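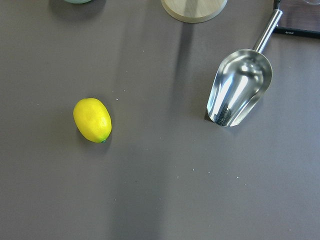
A machine that needs a clear bench before it can start hasn't saved anyone a chore, according to one shop worker who answered our survey in January. Several other answers said much the same in fewer words. We put that comment at the front of our report because it changed what we decided to measure.

Our question was whether a robot arm can do the small jobs that fill up a day in a kitchen or a corner grocery: moving fruit, scooping dry goods, wiping down. We left out floor cleaning, as vacuum robots have been on sale for years and are a different sort of problem.

Method

Our group, Rendura, spent the term working through the recorded attempts in the Jarkton practice set, which has 2,211 of them. We watched 200 from start to finish and marked each one as done, partly done or failed. Two of us marked every attempt separately and we talked over the ones where we disagreed. We also visited the Satitz grocery and watched the staff do the same kinds of jobs by hand.

What we found

Picking up one piece of fruit from a table is close to solved. A lemon on a plain gray surface stands out well in colour, and it is a handy size for most grippers. Most failures came when the fruit rolled after the first touch.

Scoops were harder. A shiny steel scoop reflects the table and the lights, and the arm often reached a little to one side of the handle. When it did get hold of it, the scoop tended to turn in the grip. The staff at Satitz fixed this with a small twist of the wrist and didn't seem to notice they were doing it.

Wiping gave the poorest results. Small crumbs were left behind in most attempts, and a few attempts were marked as finished in the set when we would have called them partly done. We kept our own marks in those cases.

Speed was the other problem. A job that took the grocery staff a few seconds took the arm some 15 times as long, not counting the time to reset after a failure.

Limits

We only judged from recordings and did not run an arm ourselves. The person marking can get tired, and our marks for the last batch were stricter than for the first. The Sitompul lab offered us time on their bench but the dates clashed with our exams.

Our answer for now is that single pickups are ready for simple shop work, if nobody is in a hurry. Scooping needs a better grip on the handle. Wiping should stay with people.

Report handed in 2020-08-29. The marking sheet is attached as Appendix 2.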